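Can a robot arm do the small jobs in a shop yet? Hanging up leads, keys, that kind of thing

Asked by Kenza Salem, Jul 24, 2021
Filed under: Home and workshop automation

I run the back room of a phone and small appliance repair shop called Firkier. Two of us do the repairs and a third person is on the counter in the afternoons. A lot of our day goes on jobs that aren't repairs. Leads come back from the bench and have to go on their hooks. Keys for the cabinets go back on the key board. Empty toner and parts boxes get flattened, the bench gets wiped, and customer items get bagged with a ticket.

My brother-in-law saw a demonstration of a two-armed machine and is convinced we could have one doing all this by next year. I said I'd ask before anyone spends money. We have 32 hooks on the wall in the back and most of them are in use at any time. The leads are all sorts, some thick, some very thin, and a few have a loop tied in them but most don't.

What I want to know:

Can a machine put a lead on a hook without a person standing next to it?
Is picking keys up off a flat surface any easier?
Is there anything on my list it could do today for a sensible price?

We're not a factory and there is no room for a cage. Customers don't come into the back.

3 answers

Answer 1 (accepted)
by Ayman El Idrissi

Short version: parts of it, slowly, with somebody there. I look after machines for a packing firm, Gotex, and for the last while I've also been helping a smaller outfit get a pair of arms to do bench tidying, so I've seen both ends of this.

The packing machines do one thing all day. The carton arrives in the same place, the arm goes to the same place, and if a carton is crushed the line stops and someone pulls it out. That has worked for years. Your back room is the other kind of job, where everything is a bit different each time, and the two shouldn't be priced or judged together.

Going through your list in order of how far along I think things are:

1. Moving a solid item from one spot to another. A boxed phone, a tub of screws with the lid on, a full reel of tape. Fairly dependable if the item is a decent size and isn't buried under something else. Expect a pause before each pick.

2. Hanging things up, and picking up small things lying flat. I put these together as they need the same two skills, getting the fingers exactly where they should be and knowing what the item will do once it's lifted. A lead or strap bends while it's being carried, so the end you want over the hook may not be where it was when the arm took hold of it. Clear hooks are hard for cameras as well. With keys, the trouble is that they lie close to the surface and the fingers have to come down almost to touching it. A bunch on a ring also changes shape when you lift it.
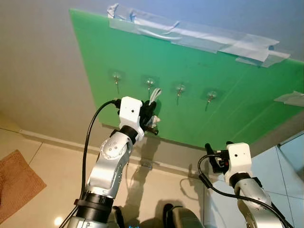 Four hooks on the upright board, and the one flat on its box with the keys on it.

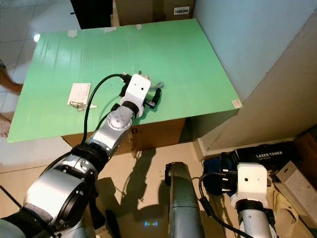 3. Bagging with a ticket. I'd leave this with a person for now. Opening a thin plastic bag needs one hand to find the edge and the other to hold it, and most two-finger grippers are poor at it. I have seen it done with a bag held open on a frame. The ticket is a separate job again.

4. Wiping the bench. It can push a cloth about on a clear bench. Clearing the bench first is the long part and takes you back to items 1 and 2.

5. Flattening boxes. Not worth trying. Two seconds with a foot.

On doing it unattended, I wouldn't. We logged 300 attempts at hanging loops on hooks over a few weeks in May and wrote down every time one of us had to step in. It was often enough that I couldn't have gone off and done anything else. Dropped loops were the usual one. The next most common was the loop resting on the tip of the hook and then sliding off when the fingers opened.

If you want to make it easier for a machine (it will help your staff too):

Tie or clip a stiff loop on every lead, all the same size.
Swap thin hooks for thicker pegs in a colour that stands out from the wall.
Leave a hand's width between pegs. If all your hooks are on one short stretch of wall it will be knocking the neighbours off.
Put a fat tag on each key ring so there's something to grip.
Check the pegs are fixed properly. An arm pulls harder than you'd think when it catches.

Do that first, give it a month, and see whether the tidying still bothers you.

Comment from Kenza Salem: Thank you. The loops are a good idea and cost next to nothing. Most of our hooks are the stick-on sort so I'll look at those as well. What about the space it needs?

Comment from Ayman El Idrissi: Measure as far as the arms can reach, all round, then add room to walk past. For a pair of arms on a stand I'd want a corner kept clear for it. Anybody selling you one should do a risk assessment in your actual room, and should do it before you pay.

Answer 2
by Jireo

No. Buy a label printer and tell people to put things back.

Answer 3
by kabbaj_tools

I'd look at it from the cost side. Add up what the tidying takes now. We did this in our own stockroom with a stopwatch for a week and it came to 455 minutes between us, nearly half of which was looking for things somebody had put in the wrong place. A robot arm wouldn't have touched that part. We drew an outline of each tool on the wall behind its peg and the searching went right down.

Also ask what happens when it breaks. If the supplier is two hours away and you've got used to it doing the leads, you're back to doing them by hand with a large stand in the corner.

I do think it will come for shops like yours. The picking up is better than it was when I first looked. I'd rent for a month before buying, if you can find someone who'll do that, and give it one job only, probably moving boxed items from the bench to a shelf.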